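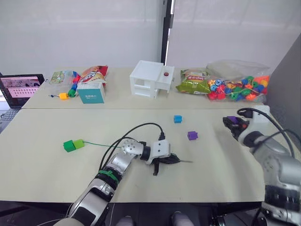

The Ferry to Skendby

The last boat left at 8, and she was on it with one suitcase and her father's clock wrapped in a towel.

It was February. The crossing took two hours when the water was calm, and that night it wasn't. She sat inside near the heater and kept the clock on her lap. A man across the aisle was eating soup from a thermos. He asked if she was going home.

"To sell a house," she said.

He nodded and went back to his soup.

The house was up the hill behind the old Fabbri cannery. Her father had worked there until it closed, and after that he fixed clocks in the kitchen for anyone who brought one by. He charged 20 for a cleaning and nothing if the person was a widow. He died in the fall. The clock had been with her in the city for years, and it had stopped the same week, though she put that down to the damp in her apartment.

The key was under the paint can where it had always been. Inside, the rooms smelled of oil and cold ashes. She lit the stove, put the clock on the kitchen table and opened the drawer where he kept his tools. They were lying in order of size.

She had never learned to do it. She had watched, though, for most of her childhood, with her chin on the edge of that table. She took off the back plate and looked in for a long time. Then she picked up the smallest screwdriver.

At some point the wind dropped. She heard the morning boat blow its horn down at the landing, and she thought about the buyer, who was due at noon and had offered 70 thousand.

She found a loose screw and turned it until it held. The clock didn't start. She put more wood in the stove and reached for the next screw.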